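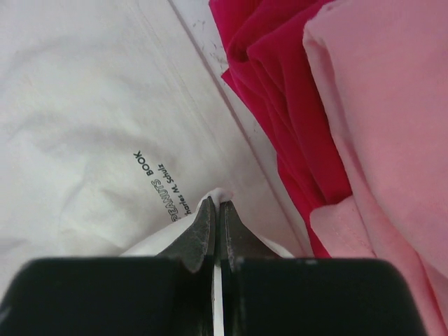 How do you get a color bleed out of a white shirt?

Keep it out of the dryer and soak it in warm water and oxygen bleach until the color lets go, which can take all night.

Laundry > Stains and Disasters > Dye Transfer
Start Kitchen Laundry Repairs Ask Us
By Hortensia Cisternas, January

I learned this method from Agata Galli, who ran the wash at a guesthouse in Komville and had strong feelings about red napkins. Mine come from a pair of socks. They were small socks. They did an entire load.

You need a bucket or a deep sink, powdered oxygen bleach, and a free evening. Don't use chlorine bleach. It will eat spandex, turn some fabrics yellow, and leave you with a ruined shirt in a brand new color.

Step 1. Pull out the culprit. It is usually still in the drum, looking innocent. Wash it alone from now on, or give it to someone you don't like.

Step 2. Read the care tags. Wool and silk can't go in oxygen bleach, so they get cool water, mild soap, and your best wishes. Cotton and most synthetics can take the full treatment.

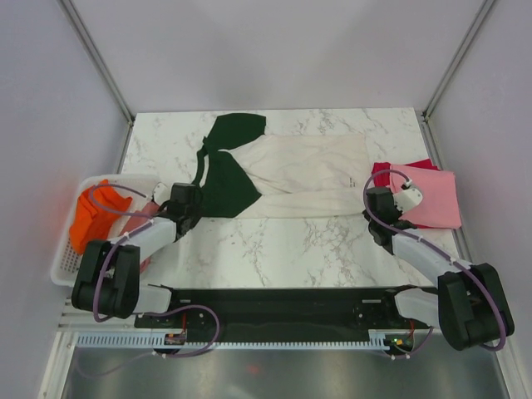 Step 3. Sort what's left by how dark it was supposed to be. Three piles will do: whites and creams, pastels, and everything that could hurt the first two. Be strict about the last one, particularly with anything damp. A dark green piece lying across a cream one is how a lot of my mail begins, and a pink piece with deep red tucked under it is how the rest does. Pastels get their own soak, after you've tried the mix on an inside seam and waited ten minutes.

Step 4. Dissolve the powder in warm water, using the amount on the package. More powder won't make it go faster. I've checked, at some expense. Push the clothes under until they stop floating up at you.

Step 5. Look at it after 60 minutes. If the water has turned the color of the socks, good. Dump it, mix a fresh batch, and put everything back in. Old bleach water is mostly just pink water by then.

Step 6. Leave the second soak overnight. Poking it at 2 a.m. does nothing, though I understand the urge.

Step 7. Wash as usual and let it air dry. Dryer heat can set whatever dye is left, so wait until you've seen the shirt in daylight. Bathroom light flatters everybody. If there's still a tint, go around again. 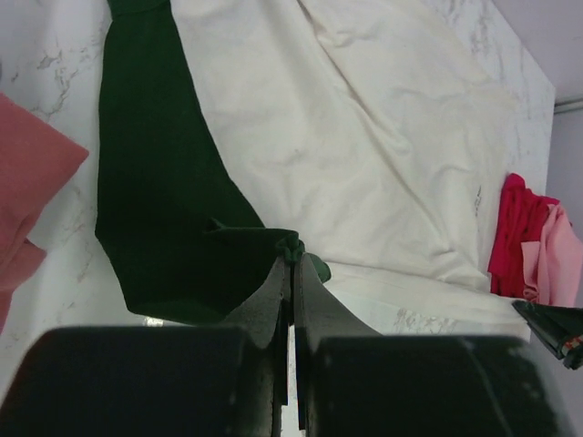 Cream and dark green on the counter.

A word on two-tone clothes. When the dark half bleeds into the light half, a long soak can make things worse, because both halves are in the bucket together. Keep it short and cool, rinse right away, and dry the thing flat with a towel between the layers.

Stuart Staniforth in Hustunville wrote to ask about those color-catching sheets. They do pick up loose dye, up to a point. The point is red socks.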